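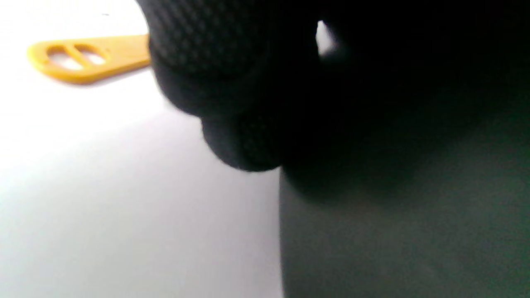 Abb. 1: Handschuh (schwarz, Feinstrick) und gelbes Kunststoffteil mit zwei Langlöchern

Projektbericht Werkstoffe und Handhabung, Gruppe Gistell
Stand 20.05.2020

1. Worum es geht
Kleine flache Kunststoffteile mit Handschuhen greifen, ablegen, sortieren. Klingt banal, ist es nicht. Ausgangsfrage: Welche Strickhandschuhe taugen für Teile mit Schlitzen, und wie stark bremst der Stoff? Vorgabe aus dem Kurs: Messung mit Stoppuhr, Auswertung als Tabelle, keine Umfrage.

2. Material
Drei Handschuhtypen: Feinstrick schwarz, Grobstrick grau, Nitril beschichtet. Dazu ein Satz gelbe Flachteile, 146 Stück, aus dem Restbestand Orkville. Die Teile haben ein gerundetes Ende mit zwei länglichen Schlitzen nebeneinander, dazwischen ein schmaler, schräger Steg (Abb. 1). Oberfläche matt. Unterlage weiss, damit man die Schlitze gut erkennt - auf der grauen Tischplatte war das eine Quälerei.

3. Ablauf
Pro Durchgang 20 Teile einzeln aufnehmen und in den Kasten legen. Start immer mit flach liegendem Teil. 90 Sekunden Pause zwischen den Durchgängen. Fallengelassene Teile bleiben liegen, werden aber notiert. Im April Vorversuch mit anderem Kasten, Werte daraus nicht verwendet (Kasten zu hoch, Handgelenk stösst an).
Insgesamt 1417 Griffe protokolliert, inkl. Fehlgriffe.

4. Beobachtungen
Feinstrick: gutes Gefühl am Rand, Fingerkuppe findet den Schlitz meistens sofort. Rutscht aber auf der matten Fläche, wenn man zu flach ansetzt. Fusseln nach einiger Zeit an den Schlitzkanten.
Grobstrick: Maschen bleiben am Steg hängen. Ein Teil dreht sich dann mit, fällt oft neben den Kasten. Für so schmale Stege ungeeignet.
Nitril: bester Halt, dafür schwitzige Hände und man merkt nicht, ob man eins oder zwei Teile hat. Doppelgriffe fast nur hier.
Allgemein: am besten mit gekrümmtem Finger am gerundeten Ende ansetzen, nicht von oben in der Mitte. Haben wir erst spät gemerkt, die ersten Durchgänge sind deshalb langsammer.

5. Probleme
Nur eine Handschuhgrösse vorhanden. Licht im Raum Gremstead ungleichmässig, schwarzer Stoff säuft auf Fotos ab, Maschenbild nur an den hellen Stellen brauchbar. Stoppuhr einmal vergessen, Durchgang gestrichen. Materialdatenblatt zum gelben Kunststoff fehlt, Sorte also unbekannt.

6. Offen
- Tabelle mit Zeiten sauber formatieren (Anhang A)
- Feinstrick mit Noppen testen, Muster von Ndung'u angefragt, noch keine Anwort
- Vergleich ohne Handschuh nachholen
- Fehlgriffe nach Handschuhtyp aufteilen, bisher nur Gesamtliste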